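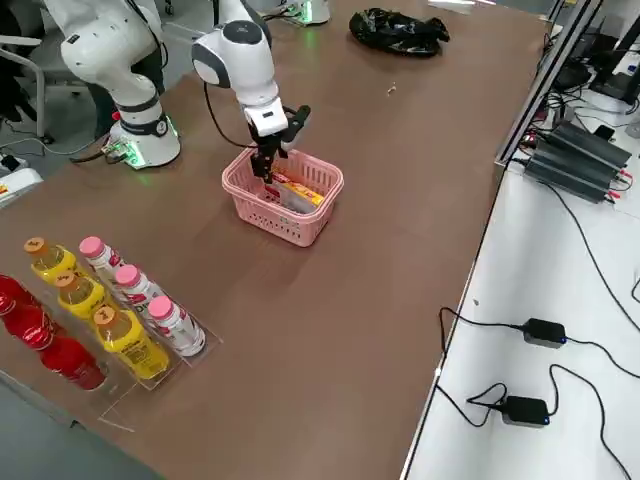 A reader wrote in after my September column to tell me that I had refillable packaging all wrong, that her town loves its refill shop, and that people like me are the reason nothing changes. She may be right about the last part. I would still like to see the numbers.

The column was on Arasow, the refill store on McAlister Street, which charges a deposit on every bottle and gives it back when you return the thing rinsed. I have no quarrel with the shop. The staff are pleasant and the dish soap is fine. My quarrel is with the poster in the window, which says each bottle "replaces 295 throwaways." Replaces them where? Over how many years? I asked at the counter and was told the figure came from Skeltel, which makes the bottles. I wrote to Skeltel and got back a brochure with the same sentence in it, in green.

For a bottle to do that job, somebody has to fill it every two weeks for more than 11 years. I don't own many things that have lasted 11 years in my kitchen, and the ones that have are made of iron. I moved twice in that stretch. I lost a whole set of measuring cups. I am supposed to believe I would have hung on to a bottle of shampoo?

My correspondent says I'm being picky, and that even 2 refills are better than none. Maybe so. A heavy bottle takes more to make than a flimsy one, though, and if it goes in the trash after the second fill we may well have come out behind. I don't know where the break-even point sits. What bothers me is that the people selling the bottles don't seem to know either, or don't care to say.

Then there's the driving. Drirkel, the other refill place, is out past the county line, and plenty of its customers make a special trip. The parking lot was full when I went — and yes, I drove too. I spent more on gas than I saved on laundry soap.

None of this makes refilling a bad idea. My grandmother returned her milk bottles for decades, but the man who brought the full ones picked up the empties, and she never left the porch. The dairy wanted its glass back and had arranged things so it got it. Today the work has been handed to the customer, along with a poster telling her how good she is for doing it.

So I'd ask the shops for one plain figure: how many of the bottles sold last year have come back even once? Arasow says it doesn't track that. It does track deposits, which it has to pay out in cash, so the answer must be sitting in the register. I'll print it if they send it.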